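# The Dark Grey Problem

**Folding charcoal cloth is mostly a matter of direction and light**

White cotton is easy to fold well. The edges are visible from across a room, the seams cast a faint line, and a crease announces itself. Charcoal does none of this. A dark jersey laid on a table absorbs most of the light that reaches it, and its hem, side seam and folds merge into a single area of tone. The usual result is a stack that looks square until the next morning, when someone lifts the top item and finds a sleeve doubled under it.

The finishing room at Mudaliar in Ruvcombe handles a great deal of dark cloth. Most is staff wear: tunics, aprons, zip tops and plain jersey in the greys and blacks that restaurants and salons now prefer. In May the room passed 766 dark garments through its folding tables and sent 38 of them back for a second fold. White and pale items had hardly any second folds. The cloth weights were similar and the folding method was the same.

Ayane Ishida, who runs the tables, separates the returned items into two groups. The first has creases pressed in by the fold itself, always in the long direction. The second was folded off-centre. She treats the first as a handling fault and the second as a lighting fault, and the two are corrected separately.

## Tension in one direction

The instinct with a rumpled garment is to take an end in each grip and pull. It works on the creases that lie across the line of pull. Those are lengthened until they flatten. It does nothing useful for creases that lie along it, and in soft knits it makes more of them. A cloth stretched end to end narrows slightly at the middle, and the surplus width has to go somewhere. It gathers into ridges that run from one held point to the other.

The effect is strongest when the cloth is held at single points. Tension then travels through a narrow band between the two grips, and the cloth outside that band carries hardly any load. A free hem will hang in a wave below a middle section that is quite tight. Charcoal shows the pattern well when light rakes across it, with a soft highlight on each ridge and a shadow in each trough, and hardly at all when light falls straight down.

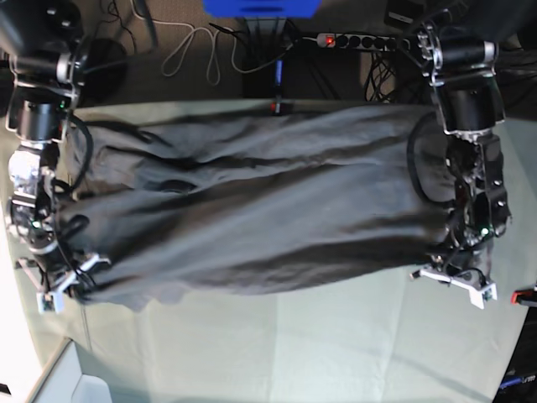 Pulling harder is the commonest mistake of the lot, according to Aurélien Millet, because a tight garment feels flat and people stop looking at it. He would have the ends let go the moment the lengthwise ridges show, and the cloth turned a quarter before anything else is done to it.

Ishida's sequence follows the same logic. The garment goes down on the table slack. It is opened across its width first, from the centre line out to each side seam, with a flat palm and very little pressure. Only then is it drawn lengthwise, and only enough to bring the hem straight. The second pull is short. If ridges return, the first step was not finished, and it is repeated.

For a jersey top the points of hold also matter. Corners are convenient and poor. A grip placed a hand's width in from the corner spreads the load better, and a grip across the full shoulder seam is better again. Woven cloth is more forgiving. It narrows less under tension, so an apron can be held by its corners and shaken once with no harm done.

Fleece and brushed knits need a different treatment. Their thickness hides small creases, which then appear as bars once the stack has settled under its own weight. These items are folded in half once, left for as long as it takes to fold the next garment, reopened, and folded for good. The table staff dislike the extra step. It stays in the procedure for brushed items only.

## Finding the edge

A fold can be no more accurate than the edge it is measured from. On dark cloth the edge has to be made visible, and the cheapest way is the surface underneath.

Mudaliar's tables were originally dark laminate. Ishida had them covered in a pale matt sheet bought through Cultosell, a supplier of workroom fittings, and the rate of off-centre folds dropped within the first week. She tried white before that and gave it up. White under bright lamps produced enough glare to make the cloth look blacker still, with a hard outline and no visible surface. A pale grey or a greyish green gives a clear outline and leaves the eye able to read the folds inside it.

The sheet has to be matt. Gloss reflects the lamps as bright patches, and a bright patch next to a black hem draws the eye to the wrong place. It also has to be slightly rough, so that the bottom layer stays where it is while the top layer is moved over it. A smooth table lets the whole garment travel, and the centre line goes with it.

Marks on the sheet are kept to a minimum. There is a centre line and a pair of stops for the finished width. An earlier version had a full grid, and staff spent longer lining cloth up with the squares than they did folding.

## Light from the side

Ceiling light is the worst kind for this work. It arrives from above, fills the troughs between creases and removes the shadows by which a crease is seen. Adding more of it makes the table brighter and the cloth no easier to read.

A low lamp at one side does far more with less output. At a shallow angle, a ridge only a few threads high throws a shadow several times its own width. The lamp should sit on the opposite side from the working arm, or the folder's own shadow covers the part being folded. It should also be adjustable in height. Jersey reads best with the head low, and heavy woven cloth with the head rather higher, as the deep shadows from a very low lamp start to hide the seams.

Gooseneck lamps suit the purpose. The arm bends to the angle wanted and the base takes up little of the table. Their weakness is that the head tends to be left wherever the last person put it, often pointing up or outwards, where it lights the wall and ceiling and leaves the cloth to the general light of the room. A lamp head seen directly is also bright enough to spoil the eye for dark tones for some seconds afterwards. Ishida asks for the head to be checked at the start of each batch, from standing height, with no direct view of the source.

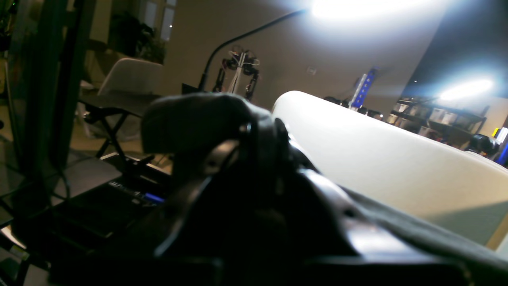 ## The fold itself

With the cloth relaxed and the edges visible, the fold is ordinary. A long-sleeved top goes face down. Each side is brought in to the stop, the sleeve laid straight down along the new edge, and the body folded up from the hem in two moves. The hem stops short of the collar by a finger's width. Folding it flush leaves a thick band at the top, and the stack leans.

Zips are closed first and laid flat. A half-open zip on a dark garment is hard to see and sets a curve in the front panel that tension will not remove. Drawstrings are tucked inside the hood or waistband. Pockets are pressed flat with the palm, as an upturned pocket bag makes a ridge that looks exactly like a fold fault and sends the garment back for nothing.

Stack height is limited to nine garments for jersey. Above that the lowest item takes a permanent line at each edge. Woven aprons may go higher, and brushed items lower. Stacks alternate direction, collar left and then collar right, so the thicker ends do not build up on one side.

## At home

Most of this transfers to a kitchen table without any purchase. A pale matt tablecloth or an old sheet will do for the surface. A desk lamp moved to the side, with the ceiling light off, will do for the rest. The order of work is the same: width first, then length, then the fold.

Kivis, which sells a folding board aimed at households, supplied one for us to try. It holds the finished width well and saves measuring. It is black, and a charcoal top on it is very nearly invisible. Ishida covered it with a pillowcase and said it was then perfectly good.

Garments straight from a dryer should be folded while they still have some warmth in them. Those that have sat in the basket can be opened out on the table and left flat for a while before any pulling is attempted. Some of the creases will drop out under the weight of the cloth alone, and the ones still there afterwards show which way to pull.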